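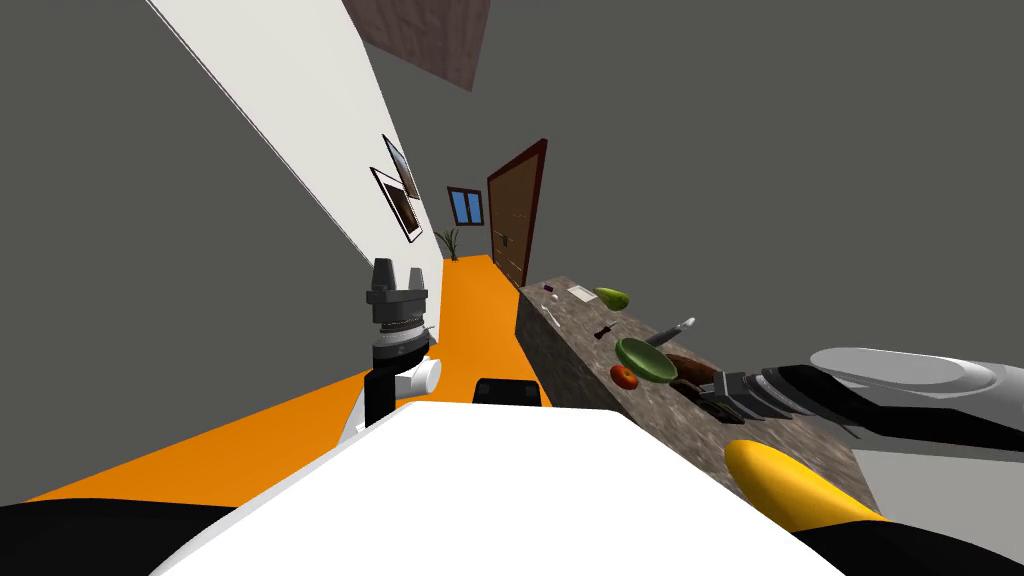
14th May

Woke before the alarm again and lay there listening to the magpies having a go at each other on the carport. Cold enough for the second doona. I'd promised myself I'd get the garlic in by Anzac Day and of course I didn't, so that was the morning sorted — two rows along the back fence, knees soaked through, one glove missing as usual. I've put the purple stuff in this year because the white went to mush in February, hanging in the shed with no air around it. Lesson learned, maybe.

Came in and made porridge and rang Mum. She's decided the choir is doing the Tatiscombe concert after all, even though half the altos can't stand the hall (the heaters tick all the way through the quiet bits). She wants me on the door. I said yes before she'd finished asking, and then remembered it's the same weekend as Edvin's moving day. Edvin Tangen has 49 boxes of records and a bad shoulder. I'll have to do the morning with him and the evening with Mum and just be a wreck in between.

Drove over to Lindholm after lunch for chook feed. It's gone up again! I stood in the queue behind a bloke paying for a single hose clamp with coins and had a good long think about whether I even like eggs that much. I do, though. Got the feed, got a vanilla slice, ate it in the car with the radio on and flakes all down my jumper.

Book club book is a slog. I'm on page 101 of 710 and so far a man has inherited a mill and felt sad about it. Everyone else seems to be loving it, so I'll keep my mouth shut and bring the good cheese.

Had a go at the sleeve of the green cardigan tonight. The pattern says cast on 70 and I've ripped it back twice, so now the wool has that crinkly two-minute-noodle look. Third time it sat properly. Didn't dare do more than a few rows in case I jinxed it.

Leftover pumpkin soup for tea, a bit too much nutmeg. The hens were already up on their perch when I went out to shut them in, all fluffed up and grumbling at the torch. Frost on the way, I reckon — threw an old sheet over the lemon tree and pegged it down. Must ring the dentist tomorrow.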